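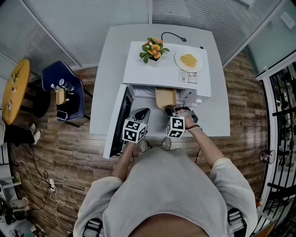
*4 min read*

# Bamuvley - a little collection of reheating notes

Leftovers are the best part of cooking and I will argue this with anyone! Bamuvley is a plain text collection of notes on reheating food in a microwave: what went in, how it was covered, how long it ran, how long it rested, and how it came out. It started as a page taped inside a cupboard door in Braltow and grew until the tape gave up.

The current release has 129 notes covering 80 dishes. Some dishes have a single note (cabbage rolls, please send more), and rice has far too many, but rice is a subject you can really get lost in.

## What's in the folder

- `notes.csv` - the notes, one per row
- `dishes.csv` - dish names, plus other names people use for the same thing
- `words.md` - what we mean by "soggy", "rubbery", "fine" and so on
- `CHANGES.md` - what changed and when

Everything is UTF-8. Commas inside a comment are quoted, so please don't split lines by hand. I did that in March and lost half the soups.

## Columns in notes.csv

| Column | What it holds |
|---|---|
| `dish_id` | matches a row in `dishes.csv` |
| `portion` | small, medium or large, by eye |
| `start` | fridge, freezer or counter |
| `cover` | none, lid ajar, damp towel, plate |
| `power` | percent of full power |
| `seconds` | total running time, pauses left out |
| `stirred` | yes or no |
| `rest` | seconds left standing before eating |
| `result` | a word from `words.md` |
| `comment` | anything else, in the cook's own words |

The `comment` column is my favorite. It's messy and opinionated, and somebody wrote a whole paragraph in there about lasagna corners that I wouldn't trim for the world.

## Power and time

Most notes come from people whose microwaves are marked between 700 and 1100 watts. We ask for the power setting as a percent, so 50 means half power on whatever you own. The wattage itself isn't stored yet, and that's the biggest hole in the collection. If you have ideas on how to add it without making everyone crawl behind their counter to read a label, open an issue!

Don't mix up `power` with the number on the box, either. One early file had 1500 in that column for nearly every row - that was the power the oven draws from the wall, and those rows have been taken out until they can be fixed.

## Things the notes seem to agree on

I'm careful here, as this is a pile of kitchen notes and some dishes have very few of them. Still, a few patterns keep showing up and they've changed how I eat lunch.

Half power and more patience is kinder to almost anything with cheese or egg in it. Rice likes a spoonful of water and a cover. Dense food such as mashed potato does much better spread in a ring with a gap in the middle (try it, it's so satisfying). Resting gets skipped all the time, and the notes with a rest of a minute or more have far fewer complaints about cold centers.

Bread is hopeless. Well - ten seconds in a damp towel, eat it right away, and it's lovely. Wait until you've found the butter and you've got a roof tile.

## What these notes are not for

Please don't use the `seconds` column as a food safety guide. The notes record whether people liked the result, and very few of them include a temperature. For safe reheating, follow the advice from your local food agency and use a thermometer. The same goes for baby food and anything with storage directions on the package.

Containers aren't tracked either. Use ones marked for microwave use, and leave a way for steam to get out.

## Adding a note

1. Copy the last row of `notes.csv` and change the values.
2. Leave a field empty if you don't know. A guess is worse than a blank.
3. Pick `result` from `words.md`. If none of the words fit, suggest a new one in your pull request.
4. Run `check.py`. It grumbles about missing dish IDs and odd power values.

Failures are very welcome. We have only 8 notes marked `ruined`, and I don't believe for one second that this is the true number.

## Known gaps

- Hardly any fish. Shared kitchens are to blame, I think.
- Fried food is mostly marked `soggy`, with no follow-up on what helped.
- Freezer notes often leave out whether the food was thawed first.
- Dish names lean toward what people eat in Braltow and Orellana.

## Versions

The table above matches the release of 1 December 2019. Older files use `minutes` in place of `seconds`, so check the header before joining anything together.

## License and thanks

The notes are CC BY 4.0 and the script is MIT. If you need a name to credit, use "Bamuvley reheating notes, Damián Valdebenito and contributors".

Big thanks to the lunch crowd at Bernusitz, who sent in the first batch of soups and then sent them again after I broke the file. The goulash rows are all theirs.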